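31 Mar 2022

Soap bench, cold process. Batch 40, third go at the unscented bar. Notes for me and for Zübeyde Gezer, who has the bench after me.

Goal is still the same: a plain bar with a firm edge that comes out of the mold without dents and doesn't go slimy in the dish. Batches 38 and 39 both had too much soft oil in them. Weighed everything out this morning before starting so I wouldn't be hunting for the castor halfway through, like last time.
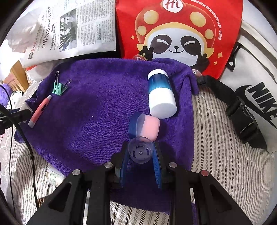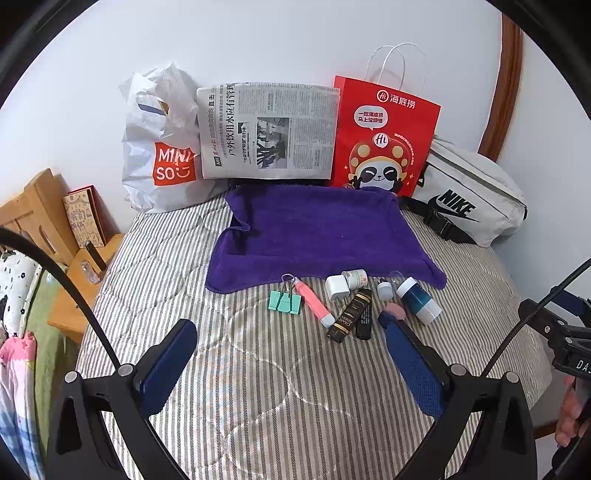
Oils: olive, coconut, shea and a little castor. Took olive down and put coconut up to make the difference. Olive is from the Carbone drum, which is getting low. Olive weighed 342 grams on the small scale and the big scale read 2 grams higher. The big scale has been drifting since October and I have been ignoring it, but at this batch size it matters. Used the small one for the lye and the olive and wrote the rest down as the big one gave it. Will need to put the check weight on both before the next batch.

Superfat 5 percent, same as 39. I was tempted to drop it but then I would be changing two things at once and we would not know which one did it. Zübeyde, please leave it there for 41 as well.

Lye solution: distilled water, lye added to water slowly, in the steel jug in the sink with the window open. Cleared quickly. Left it to cool while I melted the shea and coconut. The Nutolholm lye is a finer bead than the one we had before and it dusts when you scoop it. Goggles on before the lid comes off, not after. I had some on the back of my glove that I didn't notice until I was wiping down.

Combined when both jugs felt just warm on the outside. I know this is not a measurement. The thermometer probe reads an error again and I have changed the battery. It is in the drawer with a bit of tape on it, don't use it. I'll bring the glass one from home.

Stick blender in short bursts, stirring by hand in between. Light trace came sooner than in 39, which fits with less olive. Batter was smooth, no grit, no false trace that I could see. Poured at light to medium trace. Tapped the mold on the bench to bring the air up and got a fair number of bubbles along the long side, so I should probably have burped the blender before switching it on. I forget this nearly every time.

Mold: the Warnero silicone liner in the wooden box. The liner still bows out in the middle, so the bars from the center will be fatter than the ones at the ends. Tried packing folded cardboard between the liner and the box on both sides. It looked straight when I poured, but it looked straight last time too. If it still bows I want to go back to the paper-lined box, even though folding the corners is a pain.

Covered with the board. No towels over the top this time. Batch 39 went to gel in the middle and not at the edges and we got that darker oval in every bar. It does no harm but it looks like a mistake, and people ask. So 40 stays uncovered apart from the board, on the lower shelf by the outside wall where it's coolest. If it turns out soft at cutting, leave it another day before trying again. Don't force the wire through, the last one snapped and we only have two spares.

pH strips: used one on the scrapings from 39. Came out where it should. Taste test also fine, no zap.

Batch 38 update, since it has been on the rack longest. Bars are harder than I expected given how soft they were at cutting. Lost weight steadily and it has slowed down now. Lather is small and creamy, few big bubbles. I washed with one for a while at the bench sink and it did get slimy underneath, though less than when it was new. I think 38 is usable but not sellable. Could be shredded for laundry if anyone wants it.

Batch 39: still curing, turned the bars today. A little white ash on the tops, planed off easily on the one I tried. Leave the others till they are done and plane them all together.

Labels: the Rasis stock curls off the paper wrap when the room is damp. Two came loose on the shelf just from being moved. Glue stick holds it but leaves a wavy mark. Waiting on a sample of the heavier one. Until then wrap without labels and write the batch number in pencil on the underside.

Cleaning: left the pots with the batter in them to saponify overnight, they are under the sink with the sign on. Wash them tomorrow with gloves. Blender head is done already.

To get: distilled water, cutting wire, vinegar, a proper lid for the steel jug, pencils. Olive can wait one more batch if 41 is no bigger than this.

Next: unmold 40, cut, weigh the end bar and a center bar and write both on the rack sheet.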